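4.2 Tonart, Tempo und die Frage der »Traurigkeit«

Dass Popsongs seit Jahren trauriger würden, gehört zu den Befunden, die gern zitiert und selten nachgerechnet werden. Gestützt wird die These meist auf den wachsenden Anteil von Titeln in Moll. Wir halten diese Gleichsetzung für fragwürdig. Von den 1616 Titeln des Wendwood-Korpus (Abruf: 17. Juni 2019) ließen sich 1477 überhaupt einer Tonart zuordnen; beim Rest schwankt die automatische Erkennung zwischen der Durtonart und ihrer Mollparallele. Ausgerechnet diese Fälle fehlen in den üblichen Auswertungen stillschweigend.

Als Moll wurden 563 Titel klassifiziert. Ein erheblicher Teil davon sind schnelle Tanzstücke, deren Texte vom Feiern handeln und die kaum ein Hörer als Klagelied auffassen dürfte. Umgekehrt stehen etliche Trennungsballaden in schlichtem Dur. 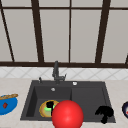 Abb. 2

Auch die Textanalyse hilft nur bedingt weiter. Das Wörterbuch Gasier wertet jedes Vorkommen von »cry« oder »alone« negativ, gleichgültig, ob die Zeile verneint, ironisch gemeint oder bloß dem Reim geschuldet ist. Wiederholt der Refrain das Wort, steigt der Wert weiter. Ob ein Lied dadurch trauriger wird, darf man bezweifeln. Die im Dhillon-Verfahren vorgesehene Gewichtung nach Strophen mildert den Effekt, beseitigt ihn aber nicht.

Im Hörversuch Welton wiederum urteilten die Teilnehmenden nach kurzen Ausschnitten, überwiegend Refrains. Über den Verlauf eines ganzen Songs sagt das wenig. Wir berichten die Werte im Folgenden dennoch, getrennt nach Tonart und Tempo, und verzichten auf einen Gesamtindex.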